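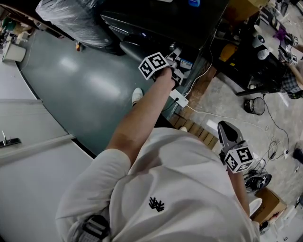 Chapter 7
Learning from Hand-Held Grippers

A robot arm can be taught a task without being present while the task is recorded. In the method covered in this chapter, a person holds a gripper in each hand and does the work directly. Each gripper carries a cube printed with black-and-white markers. Software finds the markers in the video and works out where the gripper was and which way it pointed.

Our main case is the Sisay study, run by Mahlet Teshome and Mesfin Adugna in a workshop at Treroncombe. They recorded 3,668 demonstrations and threw out 231 in which a cube was hidden from view for too long. Section 7.1 covers marker tracking. Section 7.2 turns the tracks into arm motions, and Section 7.3 compares the trained policy with one taught by remote control.

Before reading on, review coordinate frames in Chapter 3. You will need to move a pose from the camera frame to the gripper frame and back.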